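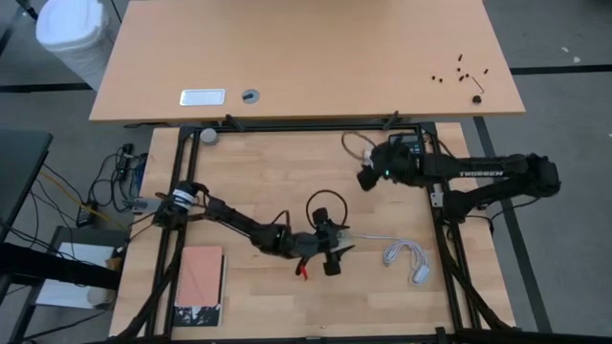 Arbeitsplatz mit den beiden Armen, Ansicht von der Seite des oberen Tisches abgewandt

Zweiarmige Nachahmung: Erfolgsrate bricht ein, sobald beide Arme im Datensatz sind

Lautaro Barrientos
15. Apr. 2020

Wir reproduzieren die Drestberg-Methode (Vorhersage von Aktionsblöcken aus Kamerabildern und Gelenkwinkeln) auf zwei Armen, die sich an einem Holztisch gegenüberstehen. Das Netz ist mit 934 Demonstrationen trainiert. Aufgabe: Glühlampe aufnehmen, über den Metallzylinder auf der runden Grundplatte bringen, übergeben. Wird nur ein Arm angesteuert, läuft das Greifen stabil. Mit beiden Armen im Aktionsvektor zögert der Greifer kurz vor dem Kontakt oder schließt zu früh. Der Validierungsfehler ist in beiden Fällen praktisch gleich. Blocklänge, Lernrate und Bildauflösung habe ich variiert, ohne Wirkung. Die Lampe liegt zu Beginn auf der Seite, links vom Zylinder:

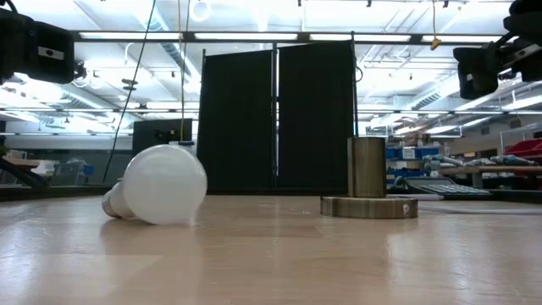 Antworten

Thitima Petchrat

Der Validierungsfehler ist hier als Kriterium ungeeignet. Er mittelt über alle Zeitschritte, und der größte Teil davon ist freie Bewegung. Die wenigen Schritte vor dem Schließen des Greifers gehen darin unter. Werte den Fehler getrennt nach Phasen aus, mindestens Annäherung, Kontakt und Transport.

Zweitens die Zeitstempel. Bei uns in Skurnville kamen die Gelenkdaten des zweiten Arms 4 Bilder später an als die des ersten. Mit einem Arm fällt das nicht auf, mit zweien lernt das Netz einen Versatz, den es bei der Ausführung nicht gibt. Nach der Korrektur blieben 788 Demonstrationen übrig, der Rest hatte Lücken. Das Ergebnis war trotz der kleineren Menge deutlich besser.

Drittens das Licht. Die Tischplatte spiegelt die Deckenbeleuchtung stark, und die Lampe ist weiß auf hellem Holz. Prüfe, ob die Greifpunkte in den Glanzstellen schlechter ausfallen als daneben. Eine matte Unterlage ist schneller ausprobiert als jede Augmentierung.

Zur Kontrolle ein Standbild kurz vor dem Zylinder nehmen und die vorhergesagte Position der Fingerspitzen einzeichnen. In dieser Stellung ist ein Versatz von wenigen Millimetern gut zu erkennen:
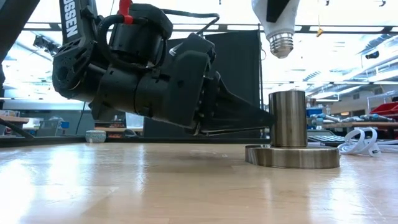

Karim Nseir

Nimm Arel statt Drestberg, damit hatte ich das Problem nie.

Usa Rojanasak

Ergänzung zu Thitima: Auch die Normierung prüfen. Wenn Mittelwert und Streuung über beide Arme gemeinsam berechnet werden, wird der Arm mit dem kleineren Bewegungsumfang gestaucht. Die Greiferöffnung ist besonders betroffen. Pro Gelenk normieren und die Greiferwerte getrennt behandeln. Im Phromma-Code ist das eine Option in der Konfiguration, standardmäßig ausgeschaltet.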